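Home | Diary | Garden | Letters | Contact
April 20, 2026
By Lina Akl
Print this page | E-mail this page

Walked to Fadton and back before lunch, 14 kilometers by the river path. The left boot still rubs at the heel. Water is down since February and the stepping stones are clear again, so I crossed there and skipped the bridge.
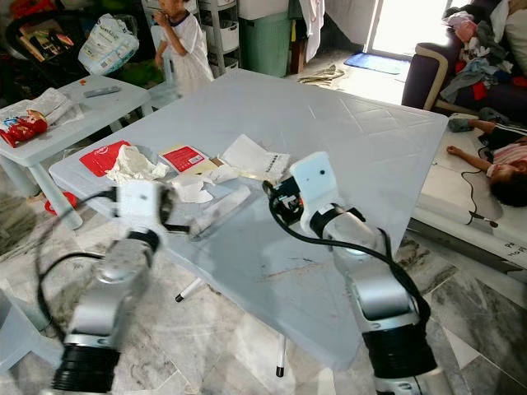 My knee held up better than last week. I kept to the flat side and rested twice, the second time at the Girkance turnoff – ate my sandwich there. All the way home I thought about clearing the hall closet. Crumpled tissue and a flat red package on a table are easy enough to throw out, but I have old maps in there going back years.

Bed early. Rarisent on Thursday if it stays dry.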